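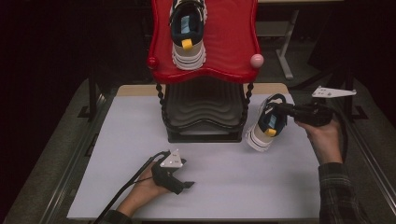

According to Shirley Fehr, the match clock ran on through halftime until she had set the period length by hand, so do step 2 before kickoff.

4. Setting up a match in Omness

1. Open Fixtures and tap New Match.
2. Enter the period length in minutes. Youth games at Pumphrey use 30 or 34.
3. Choose the home and away squads. Each squad needs a goalkeeper marked GK.
4. Tap Lock Lineups.
5. Press Start at the referee's whistle.

Note: Goals entered in the wrong column can be moved under Edit Events until the match is closed.

Caution: Do not close the match before a penalty shootout. A closed match can't be reopened on the tablet.

6. At full time, tap Close Match, check the score with both coaches and send the report to the league office.

If the battery is under 80 percent before an away game, pack the charger.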